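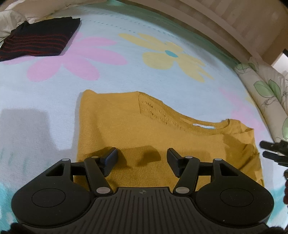
Figure 1. Mustard sweater with a ribbed neckline and a lace-knit panel, partly folded on a bed.

Unit 3 handout: Folding and storing knitwear
Household Textiles, Handthorpe Adult Learning
Room 44. Revised 2022-11-28

Read this before the practical. Bring two knits from home, one plain and one with some kind of openwork. A cardigan is fine for the plain one.

Why knits are folded

A knitted fabric is made of loops, and loops move under load. Hang a heavy sweater and its own weight pulls on the shoulders. The body gets longer and the hanger leaves a bump at each side. Woven shirts don't do this to the same degree. Fold sweaters, and hang them only for short periods - overnight, for example, to air.

Working surface

A made bed is the usual place at home. Smooth the sheet first. Clear other clothes to one side so that sleeves don't get folded in with them. A table works too if it has no rough edges to catch the yarn.

Basic fold

Lay the sweater face down and straighten the hem. Bring one side in toward the middle, then lay that sleeve down along the body. Repeat on the other side. Fold the hem up to the neckline, or fold in thirds if the shelf is narrow. Turn it over and smooth the front with a flat hand. Do not tug on the neckline to straighten it. Ribbing stretches easily, and a crew neck that has been pulled often will stop lying flat.

Openwork and lace panels

The sweater in Figure 1 has its lace-knit panel on the upper part of the garment. Small holes like these catch on rings, buttons and zippers. Take off rings before handling. Try to keep a hard crease from crossing the panel; move the fold line down a little if you need to. On very open lace, put a sheet of plain tissue inside the fold.

Sleeves

Most untidy stacks come from the sleeves. If the cuff end is bunched, open the fold and lay the sleeve again. Pressing down on the bunch only sets the wrinkles.

Stacking

Heavy knits at the bottom, lace on top. Keep stacks low enough that you can lift one piece out without dragging the rest. Wash before long storage, and let everything dry fully.

For the practical

Fold each of your knits both ways, in half and in thirds, and note which fits the Lill shelf unit better. Keep your notes for the January session on washing and drying flat.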